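Stotico G4: pinzas de mano para grabar demostraciones

Inicio > Equipos > Captura de datos > Pinzas de mano

Ref. 665
Se vende por parejas (izquierda y derecha)
Disponible en alquiler y en compra

Llevábamos tiempo queriendo tener estas pinzas en el catálogo y por fin están en la estantería, listas para enviar. La Stotico G4 es una pinza de dos dedos que se lleva en la mano, con su empuñadura, su gatillo y un cubo de marcadores encima para que el sistema sepa en todo momento dónde está y hacia dónde mira. Uno hace la tarea con sus propias manos, el equipo graba la trayectoria y después esa demostración sirve para entrenar un brazo de verdad. Sin teleoperación, sin brazo maestro, sin media mañana calibrando articulaciones. ¡Nos encanta!

Las probamos a fondo en nuestro taller antes de decidirnos. Lindiwe Hendricks, que lleva la parte de manipulación en Cimirton, se quedó con una pareja durante todo marzo y nos la devolvió con cuatro páginas de notas y una petición de pedido. Lo que más le gustó fue el tacto del gatillo: tiene recorrido suficiente para cerrar despacio sobre algo frágil y un muelle que no cansa la mano (ella las tiene pequeñas y llegaba sin forzar).

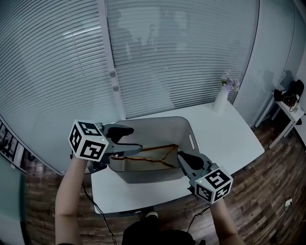 La almohadilla de los dedos es, para nosotros, el gran acierto de esta versión. En la G3 el recubrimiento era más duro y las piezas finas se escurrían al girar la muñeca, así que había que repetir muchas tomas. Ahora la goma cede un poco y los dedos se pueden acercar en ángulo a sitios incómodos. El ejercicio que recomendamos para empezar es de los sencillos de montar y de los difíciles de hacer bien: un alambre o cable delgado y doblado en el fondo de una cubeta de plástico translúcido, con la pinza izquierda entrando por encima y la derecha acercándose desde el otro lado. Obliga a coordinar las dos manos y a no tropezar con las paredes de la cubeta, y enseña enseguida si el operador baja demasiado rápido. Después de un rato de práctica se le coge el gusto, de verdad.

Los cubos van montados justo encima de la empuñadura y llevan patrones en blanco y negro en sus caras. La posición está bien pensada, porque la mano no los tapa cuando se trabaja sobre una mesa. Cada uno tiene un piloto verde que indica que hay alimentación. Si hay que cambiar un cubo, se sueltan cuatro tornillos y se coloca el nuevo; el soporte tiene una sola posición posible y no hay manera de ponerlo girado.

Los cables salen hacia abajo. Aquí sí tenemos una pega: conviene sujetarlos al antebrazo con una cinta o dejarlos caer con holgura, ya que si quedan tirantes se nota en los giros amplios. Stotico dice que prepara una versión inalámbrica - ojalá llegue pronto - pero de momento no hay fecha y preferimos no prometer nada.

Qué incluye el maletín

Pinza izquierda y pinza derecha, con almohadillas montadas
Dos cubos de marcadores, más uno de repuesto
Juego de 4 almohadillas de recambio
Cables de datos y alimentación
Caja de conexión Baloyi con su fuente
Llave para los tornillos del soporte
Guía rápida en español e inglés

Datos básicos

Peso por pinza: 600 g con cubo
Control: gatillo progresivo
Dedos: recambiables sin desmontar el cuerpo
Garantía: 15 meses

Software

La caja Baloyi se conecta al ordenador y guarda juntas la apertura de los dedos y la posición de cada cubo. Las sesiones se revisan después en Brallham Studio, que permite recortar el principio y el final de cada toma, descartar las malas y exportar el resto. La licencia básica viene con el equipo y da de sobra para un laboratorio pequeño. El seguimiento de los cubos necesita una cámara, que no está incluida; si ya tienes una, escríbenos con el modelo y te decimos si es compatible.

Alquiler

Alquilamos la pareja completa por semanas, con el maletín tal como figura en la lista. Las almohadillas gastadas no se cobran. Los cubos rayados sí, así que pedimos guardarlos siempre en su hueco de espuma.

Recambios relacionados

Almohadillas para Stotico G4, juego de 4
Cubo de marcadores, unidad
Cinta sujetacables para antebrazo
Maletín vacío con espuma

Ficha actualizada el 5 de junio de 2021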